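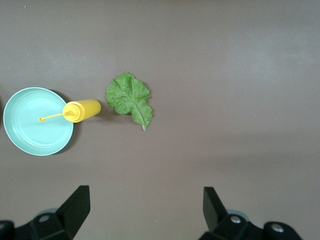 A squeeze bottle is a soft container for liquid or thick food, from which the content is pushed out by pressure of the hand. It is used in homes, in snack bars and in restaurant kitchens, mostly for mustard, ketchup, mayonnaise, oil and sweet sauces. The common form has three parts: a round body, a screw-on cap and a nozzle that becomes narrow toward the opening. In many bottles the cap and the nozzle are molded as one piece. A yellow bottle is usually understood as the mustard bottle, and when it lies on its side across a plate, with the long nozzle over the middle and the base out on the table, the length of the nozzle compared with the body is easy to see. Bottles of this kind are sold empty and filled by the user, which makes them different from the printed bottles in which sauce is sold in shops.

Materials

Most refillable squeeze bottles are made of low-density polyethylene, a plastic that bends under the fingers and goes back to its shape. The cap is often harder than the body, so that the thread stays tight. Clear bottles show how much sauce is left. Colored bottles hide the level but are quicker to recognize, and many kitchens keep yellow for mustard and red for ketchup. This is a custom and has no legal force. In some countries white is used for mayonnaise, while in others white bottles hold garlic sauce or yogurt dressing.

Size and nozzle

Small bottles for decorating plates can hold as little as 60 ml. The models for table use are larger. The catalog of the kitchen supplier Gendness lists a table bottle of 368 ml with a ridged cap, and the same cap also fits the smaller bottles of its series. The firm Skastik sells its nozzles separately, in packs of 100, for kitchens that replace them often.

The nozzle is commonly delivered with a small opening, and the user may cut the tip to get a wider line. A thin sauce needs only a very small hole. Mustard with whole seeds will block it, and for such mustard the tip must be cut lower, or a bottle with a wide mouth must be chosen. A cut cannot be taken back, so it is advised to remove only a little at a time. Some nozzles come with a small separate cover, which is easily lost.

Use

The bottle is held with the nozzle down and pressed slowly. When the pressure stops, air goes back through the opening and the body fills out again. If the bottle is almost empty, the sauce may come out in drops together with air — shaking it downward with the cap closed brings the rest to the nozzle.

Cleaning

The body, the cap and the nozzle are washed apart. Dried mustard stays most often in the thread of the cap and inside the narrow end of the nozzle, where a thin brush is needed. The Munasinghe brush, named after its maker, comes in 3 widths for this purpose. Soft bottles can lose their shape in a hot dishwasher, and washing by hand in warm water is safer. They should dry open, standing with the mouth down.

See also: Condiment; Salt shaker; Sauce boat; Tableware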